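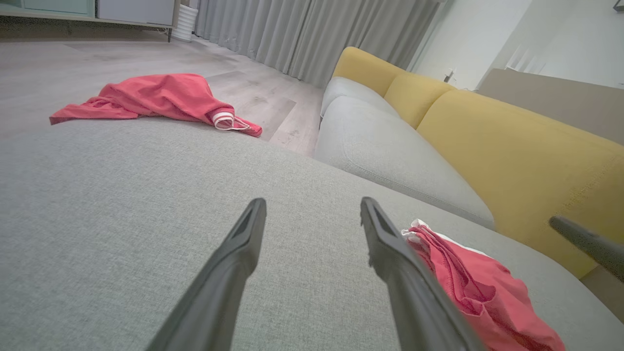 How I compare two grippers on laundry (without losing my mind)

I've been swapping grippers on my arm at home for a while now, and people keep asking me how I decide which one stays on. The answer used to be "whichever one annoyed me least that evening", so I sat down and made myself a proper routine. It takes an afternoon, you need a sofa and a few clothes you don't mind creasing, and at the end you get numbers you can argue with.

I do mine with the wrist camera running the whole time. You want the view from between the fingers, because that's where all the interesting failures happen, and from across the room they all look the same (arm goes down, arm comes up, no shirt).

What you need

Two grippers that fit the same mount. Mine are the narrow two-finger one from Gavau and the wider Zostunska with the soft pads. Any pair will do, as long as you can swap them without taking the wrist apart. You'll also want the wrist camera, a notebook or spreadsheet, masking tape, and clothes in a colour that stands out from your furniture. I use coral-red things on a light grey sofa and it makes life so much easier when you're going back through the pictures later!

Step 1: Fix the camera first

Do this before you touch either gripper. Tilt the camera until both fingertips show in the lower part of the view with a good bit of seat beyond them. If you can only see one tip, you'll spend the afternoon guessing. Then lock it, and put a strip of tape across the bracket so you'll notice if it has crept. Mine creeps. I've had to bin a full set of runs over it and I sulked for the rest of the day.

Switch off auto exposure if your camera lets you. Window light bouncing off a pale seat makes the whole picture pump up and down, and dark grey fingers turn into a blob.

Step 2: Set the opening

Measure the gap between the tips when fully open and write it down. Then try to set both grippers to the same gap, even if one of them can go wider. I know, it feels unfair to the wide one, but otherwise you're only testing who has the bigger mouth. You can do a second round at full width afterwards if you like.

Step 3: Drop the clothes, don't arrange them

This is where I went wrong for months. I used to lay things out nicely with a handy fold sticking up, and of course everything got picked up. Now I drop one garment on the seat from shoulder height and one on the floor by the sofa, and whatever shape they land in is the shape they stay in.

Seat and floor are two very different jobs, by the way. Cushions give when you push on them, so narrow tips can dig in a little and scoop under a fold. A hard floor doesn't give at all, and if your height is off by a hair you either pinch air or get a horrible scraping noise and a stopped arm. Keep separate columns for them.

Step 4: Run 30 picks each

I do 30 per gripper, swapping the drop every time. For each one I note:

- did it close on cloth
- did it lift clear
- did it hold on long enough to reach the basket
- did it grab the sofa as well

That last one matters more than you'd think. Woven upholstery is grippy stuff, and soft pads love it. The Zostunska has tried to take my seat cushion to the basket more than once.

Go slowly on the way down. I drive mine by hand with the Ngui controller for the first few and only then let it run by itself, which gives me a feel for where the tips really are compared with where the software thinks they are.

Step 5: Look at the pictures before the scores

My last session left me with 2,443 stills from the wrist camera. No, I didn't look at all of them. I pulled out 298 from just before the fingers closed and flicked through those with a cup of tea. You start spotting patterns very quickly. With the narrow fingers, nearly every miss was me coming in along the fold when I should have come in across it, and turning the wrist a quarter turn sorted most of them out.

So which one won?

For clothes on the seat, the narrow Gavau, and I'd happily leave it on. For the floor I still prefer the soft pads, as they forgive a bad height. Thick hems and cuffs go to the narrow one again, thin T-shirts could go either way. If you've got a squashier sofa than mine you may well get the opposite result, so do run it yourself.

Next on my list is the same routine with towels, once I've worked out how to stop the arm tipping the basket over.

3,477 shares | Leave a comment

Related posts
Taping down wrist cables so they stop snagging
Ngui controller: the settings I changed on the first evening
Picking up socks, part two
Soft pads or bare fingertips?
What I brought home from the Prekthorpe robot meet-up

Contact | Copyright, all rights reserved | Back to top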